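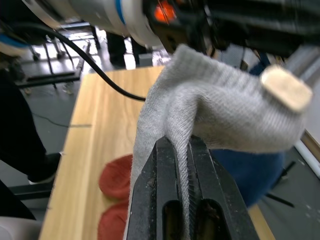
Pale grey sock, rib knit, held at the fold

From: Mirela Vasconcelos
To: Lindlow laundry and drying list
Date: December 7, 2023
Subject: Re: clip hangers, sock spacing

Sewwandi Weerakoon wrote:
> Has anyone settled on a clip order for the six-clip hangers? At
> Akthorpe we fill from the left and the whole thing tips before the
> second pair is on. Also, do you clip at the cuff or the toe? The
> Wanigasekara sheet says toe and the Karkus one says cuff.

Cuff, for anything with a rib. A clip on the toe leaves a dent where the foot notices it, and the cuff is usually the thickest part, so it gains from hanging nearest the bar only if you open it out first. Clip one layer of the cuff, not both. 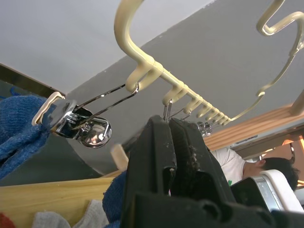

Tipping depends on how far the load sits from the hook. With one sock on an end clip the bar drops on that side and the others slide along if the fixing allows it. On the cream hanger the clips hang from a row of small hooks under the bar, so each clip can be matched to a position and stays there. Put the first sock on an inner clip, the second on the inner clip opposite, then work outwards. Take down in the reverse order.

The test load here was 200 g in total, weighed damp. Filled from one end, the bar went over at the third sock. Filled from the middle, it stayed within 3 degrees of level throughout.
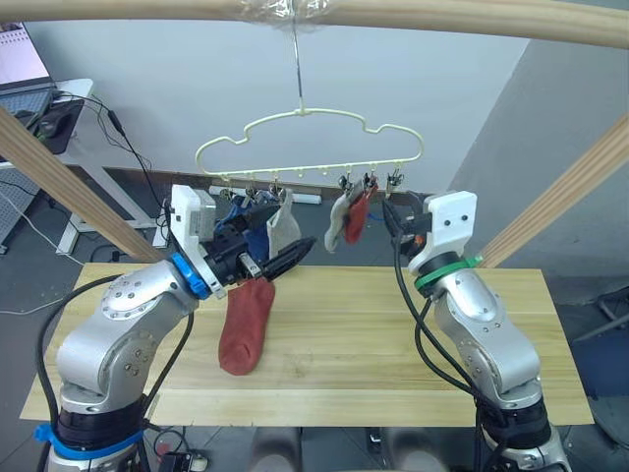 For the suspension point, tape the wire hook to the rod. An untaped hook walks along the rod every time a clip is pulled. Two or three turns are enough and the tape should go over the hook and round the rod, not along it. Check it when you change the load. Ours needed redoing once in December.

Keep pairs on the same half if you sort by colour at take-down, or split them across the two halves if balance matters more. I split them. It costs a little time at the table, where they have to be matched again.

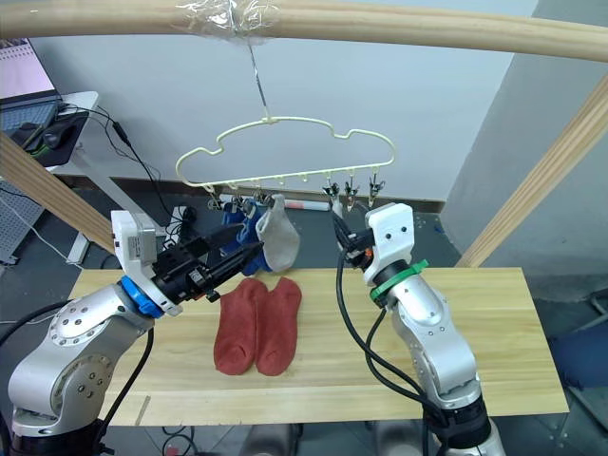
Thick terry wants more space than flat knit. Leave an empty clip between neighbours if there are clips to spare, and turn the toes out by hand at half time.

The old thread on this is message 1545 in the archive, and the clip replacement notes are at 2931. The second one has the wrong spring size in the first paragraph, corrected further down.

Sewwandi, which end does yours tip towards when it is empty? If it is off level with nothing on it, bend the hook before changing the clip order.

Mirela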